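How many people must take part before a rent strike has real weight?

Posted in: Community organising > Tenants and residents
Asked by Waraporn Meesuk

Good evening to all. I live in an estate named Poselance, with 855 flats, and our landlord is the company Zemden. In June they sent us a letter that the service charge will rise for the second time in one year, and the same letter said that the residents' room will be closed. We wrote to them, we collected 452 signatures on paper, and two of us brought the petition to their office on a Monday morning. The person at the reception took it and gave us a stamp. After this we heard nothing.

Now a part of the residents wants to stop paying the service charge together, all in the same month. Another part is afraid, and I understand them very well, I have also children at home. In the last meeting one neighbour said that we need only a small percentage of the people, he has read that 3.5 per cent is enough to win any campaign. For us this would be thirty households. It sounds too easy to me. Is it true that such a number exists, and can it be used for an estate like ours? And are there steps between a petition and a strike which we have forgotten?

I must say also that we have no lawyer at the moment. We have a messaging group, a cash box and a key to the residents' room until the end of the summer.

Zewditu Gashaw

I was for six years in the group that organised tenants at Evlow, so I will answer from this experience, and a little from what I have read. Please excuse my English where it is stiff.

First the number. The 3.5 per cent comes from research about national movements, those that wanted to remove a government or to end an occupation. The researchers looked at the past and saw that movements which reached this level of active participation at their highest moment had nearly always succeeded. It is a description of what happened in those countries. It does not promise anything to a housing estate. Thirty households who do not pay are for a company like Zemden thirty ordinary cases of late payment, and they have a department for this which works every day.

In a rent or charge strike the question is how much money is missing and how long you can keep it missing. At Evlow we decided that we would not begin under half of the households, and we kept to this, although some people were angry with us for waiting. We did a trial before. Everybody who was ready put a yellow paper in the window on the same evening, and we walked around and looked. The papers were far fewer than the promises in the meeting. It was a sad walk but a useful one, and we went back to knocking on doors for two more months.
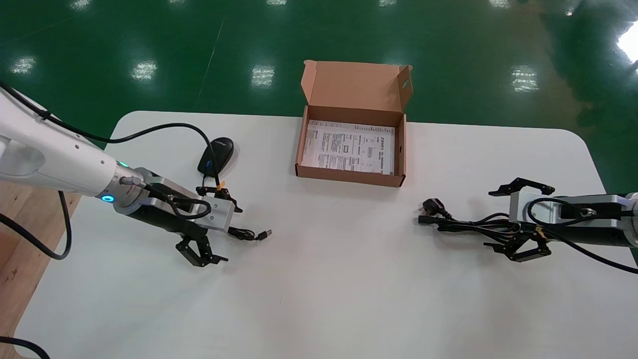
Between the petition and the strike there is a lot of space. You can ask for the accounts of the service charge, in writing, each household separately, so that they receive hundreds of letters and must answer each one. You can all pay on the last permitted day. You can invite the local councillor to a meeting and give her a chair in the front. We did the letters first, and in our case it brought out that we were charged 3,668 for the cleaning of a staircase that had been locked the whole winter. With this one fact we got more people than with all our leaflets before.

About the fear: do not ask frightened people to be brave. Ask them for something smaller. An old man in my block would never stop a payment, but he translated all our papers into two languages and he kept the list of who was ill or needed shopping. A campaign needs many kinds of work and the people who do the quiet work stay the longest.

And before any strike you must have legal advice. In some places withholding a service charge can put your home in danger even when you are right about the charge. Ask at a law centre or a tenants' union, and ask exactly this: what can they do to us in the first month, in the second, in the third. Write the answers down and read them aloud in the meeting. If you hold money back, put it in a separate account with two signatures, so that you can show it is there. A cash box is not good for this.

Wellington Trindade

just stop paying, they will come to talk fast enough. When we did it they came in nine days

Tainá Aguiar

I agree with most of what Zewditu wrote, but half of the households is perhaps too strict as a rule. In our building we had a little more than a third and it was sufficient, for the reason that the landlord was just then trying to sell and did not want a dispute in the papers. So look also at the calendar of the company. When do they renew the contract with the cleaning firm, when is their annual meeting, do they ask the town for a building permit?

To Wellington: it is good that it went well for you, but please tell also how many you were and which country. Somebody can lose a flat from such advice.

One practical thing more. Copy the 452 signatures before you do anything else, and go back to each of these doors with one question, which is what the person would be willing to do next. Our first fund was 2,819 and nearly all of it came from people who had only signed the petition and whom we had not visited again until then.

Waraporn Meesuk

Thank you, this helps me a lot. I will propose the letters for the accounts and the papers in the windows at the next meeting. Zewditu, do you still have the text of the letter you used at Evlow? I would be glad to see how you asked for the invoices.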